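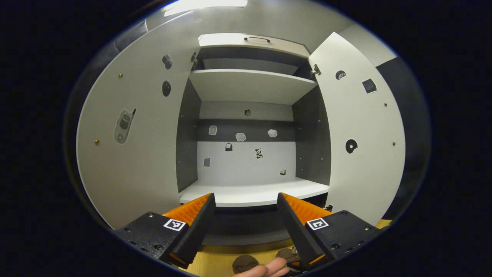 Cabinet with stickers inside, strip them or leave them?

swanepoel_attic
Picked up a white Roltton cabinet secondhand. Inside there's a dark band across the back wall with cloud stickers on it, a little padlock below, and a flip phone with an antenna on the left door. Seller says the stickers add value. Want to paint the whole thing. Thoughts?

Dirkusel
Sellers say that about everything. What did you pay?

swanepoel_attic
165, with delivery.

Dirkusel
Then you paid for a cabinet. Peel them.

hinge_and_bracket
Disagree. Once you close the doors you won't see them anyway. Why spend a weekend scraping glue?

Dirkusel
Because paint over sticker edges looks terrible, and it's a 2 hour job with a hair dryer.

hinge_and_bracket
I did a toy cupboard that way and it took almost 8. Some of the white finish came off with the glue.

swanepoel_attic
Has anyone used the Fendetetti remover? The reviews all sound like the same person wrote them.

pantry7
Bought it once. Smelled strong, did about as much as cooking oil. Try one corner of the small gray square by the side panel first, before you touch the doors.

Dirkusel
Cooking oil under paint? Good luck with that.

pantry7
You wash it off first.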